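The Zosel Room

The Zosel Respiratory Rehabilitation Unit occupies the ground floor of the former Pawlak Maternity Wing. Patients are received between 8:30 a.m. and 4 p.m. They are asked to bring a current list of medications, a referral signed by their physician, and footwear in which they are prepared to be judged.

The last of these requirements does not appear in the printed guide. It was added in pencil by Zdzisław Sowa, a patient of the Unit, and was allowed to remain.

Mr. Sowa was admitted to the Istis program in December with moderate emphysema and a stated objection to programs. The program consists of 13 supervised sessions. At each one the patient walks the length of the east corridor and back for as long as the physiotherapist directs, and the distance is entered in a ledger. At his first session Mr. Sowa completed two lengths and declined a third. Under Remarks, Teresa Mazurek recorded that the patient had been courteous until the chair was offered.

It should be noted that the corridor had been measured incorrectly. The error was found by Mr. Sowa, a retired surveyor of roads, who submitted his findings in writing to the Director, Dr. Barbara Sobczak. The corridor was shorter than the Unit believed. Every patient since the opening of the program had therefore been credited with a distance not walked.
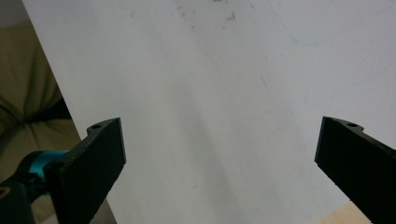

Dr. Sobczak convened a meeting to consider the matter. Jolanta Kaczorowski, for Records, advised that 1,848 entries would require correction. Dr. Nektarios Giannakopoulos observed that no course of treatment had depended on the absolute figure, as each patient was compared only with himself or herself. Ms. Mazurek asked that the minutes show she had told a woman in her eighties, on the afternoon of her discharge, that she had walked a full kilometre. The woman had asked to have it in writing, and Ms. Mazurek had given it to her on the Unit's letterhead.

There was a silence, which the minutes do not show.

It was resolved that the ledgers would be amended and that certificates already issued would stand. Mr. Sowa was informed of the decision by letter. He replied that he considered the second part indefensible and had no further comment.

He continued to attend. His oxygen was supplied from a Clison portable unit, which he wheeled on his left side and addressed, when he believed himself alone, as "Colonel." By the tenth session he was walking 10 lengths, with one rest at the window. Ms. Mazurek walked half a step behind him, as the protocol requires, and did not speak unless he did.

At his final session, held on a Saturday to accommodate the painters, he stopped short of the line on his last length and stood with his hand on the rail. His saturation was acceptable. Ms. Mazurek asked whether he wished to sit.

"What does that make it?" he asked.

She gave him the corrected distance. He considered it for nearly a minute — his breathing is described in the ledger as laboured but even — and then asked what it would have been under the old measure.

She told him that as well.

"Put down the right one," said Mr. Sowa, and took hold of the Colonel's handle. "But you might write me the letter."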